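When the cleaning robot blocks the basin

Back in May our robot stopped dead halfway through wiping out the sink, and the arm wouldn't move up or down. I did the daft thing and pulled. Please don't! A stalled arm can let go all at once, and the inside of a basin is no place for your knuckles. Press the stop button first, every time, even if it looks fast asleep.

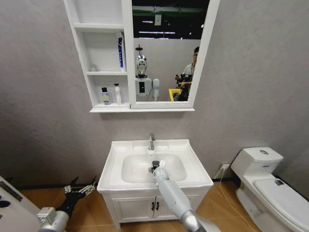 Štefánia Ďurica wrote in to say you should switch it off at the base as well, as hers woke up again after 20 seconds and had another go at the plughole.

Fair point, and I do both now. My own trouble was the drain. The fingers had gone for the plug instead of the cloth, met something that wouldn't budge and kept on squeezing until the fault light came on.

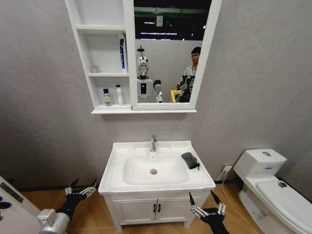
So cloths go flat on the rim before I start it, well clear of the tap, and anything in glass comes off the bottom shelf (I lost a nice bottle of bath oil that way, and the smell hung about for days).

Check the fingers too — grit in the joints made ours grip harder on one side. An old dry toothbrush does the job, with the power off.

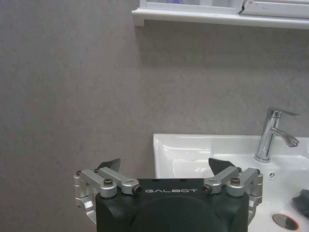

Gripper by the basin, cloth on the right.

Once it's all clear, run the arm slowly with nothing in its fingers and keep your hand on the stop button.

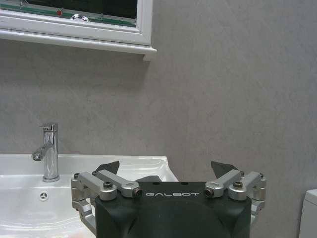 If it sticks again at the same spot, leave it off and ring whoever services it. Ours wanted a new wrist sensor, and it's been fine since, though I still don't let it near the plug.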